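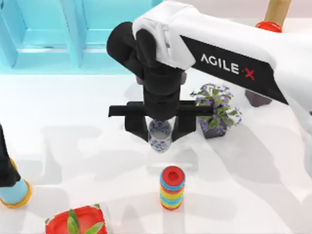 Shelf task in simulation, left arm waiting, right arm holding the patterned cup.

Drimham planning and control group, minutes, 28 Jul 2024
Present: Caroline Ndung'u (chair), Fiifi Amegashie, Thenmozhi Reddy, Nana Bawa (minutes)
Apologies: Sanaa El Khatib, on leave and reportedly enjoying it

1. Previous minutes. Agreed, after Fiifi had "promised" changed to "mentioned".

2. Planner. Thenmozhi has closed ticket 337. The planner no longer treats the shelf dividers as a suggestion. Ticket 409 (wrist camera lag) stays open, as is traditional.

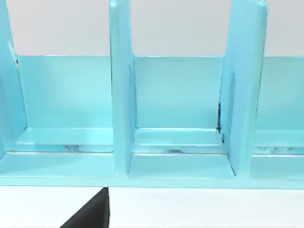 Caroline asked whether the clearance margin could come down. Fiifi said yes. Thenmozhi said no. Margin unchanged until both have read the same log.

3. Grasp scoring. Tilted cups still score higher than upright ones. Nana to check the sign.

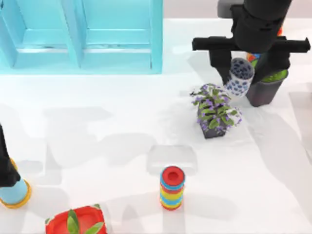 The plants stay in as obstacles. Fiifi's motion to remove them failed for want of a seconder.

4. Actions
Thenmozhi: replay 7 seeds with the old margin.
Fiifi: read the log.

Meeting closed 2 minutes early.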